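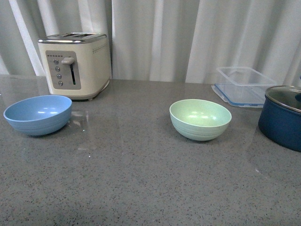 The staff kitchen counter, with the toaster in its place by the curtain.

Clinic diary, December
Mumham Skin Clinic, nursing office

The morning session opened at 8:15 with the eczema list, which was full. Two patients had run out of their ointment over the cold spell and had gone back to scented body lotion from the supermarket. Both had cracked skin on the knuckles and the backs of the knees. They were given new tubes and asked to apply a thick layer within a few minutes of bathing, while the skin is still slightly damp. The written instructions were gone over aloud, as the type on the current sheet is too small for several of our older patients. A larger version has been requested before and is requested again in this entry.

The count for the year was closed at noon. The clinic recorded 2,799 visits, of which 218 were new referrals for hand eczema. Last year the same line stood at 126. The increase is mostly among people who wash their hands many times a shift, and the two bakeries in Mumham account for a good part of it. It has been proposed that a nurse visit the larger bakery after the holidays to speak about gloves, lukewarm water and plain hand cream. The bakery has agreed to the visit but has not offered a time.

A delivery arrived from Chamoun shortly after lunch. The order was for the plain barrier cream in pump bottles. The boxes contained jars. Jars are not suitable for the treatment rooms, where more than one person would be dipping into them, and the delivery was set aside for return. Chamoun was telephoned and has promised the correct item. In the meantime the rooms will use the remaining tubes, and these should be signed out on the cupboard sheet.

The afternoon was given to the patch test readings. Patients had been reminded not to shower over the panels, and all but one had managed it. The one exception will have the panels applied again in the new year. Three readings showed a clear reaction to fragrance, and one to nickel. The patient with the nickel reaction was surprised, having worn the same belt buckle for years without trouble, and a short discussion followed about how an allergy can appear late. A leaflet was given. It should be noted that the leaflet still lists the old telephone number for the front desk.

The Skollis light cabinet was out of use until 2:40. The timer had stopped responding during the first check of the day, and the sessions booked for it were moved to later hours. The engineer replaced the switch panel and ran the cabinet twice before signing the log. Patients who could not wait were offered a place next week. Anyone running the cabinet tomorrow is asked to repeat the morning check in full and to write the result in the log even where there is nothing to report.

A question was raised at the staff meeting about winter bathing advice, on which we have not all been saying the same thing. It was agreed that patients with dry skin should be told to keep baths and showers to ten minutes, to use warm water and no bubble bath, and to pat dry with a soft towel. Oatmeal baths may be mentioned to those who ask. Bath oils make the tub slippery, and this must be said plainly to anyone unsteady on their feet. The Fitis humidifier in the waiting room was also discussed. Opinion is divided on it. The front desk finds the air more comfortable and the nursing side would like to see it cleaned on a fixed schedule before it is praised any further.

There were 118 reminder letters to go out for the January reviews. All were folded and sealed by 5:30, and they will be taken to the post in the morning.

My own hands are dry this week from the washing. I have moved a tube of the plain ointment to the desk drawer and intend to use it at night under cotton gloves, as I have been telling others to do since the first frost. Still to be done: the bakery date, the leaflet number, the larger type.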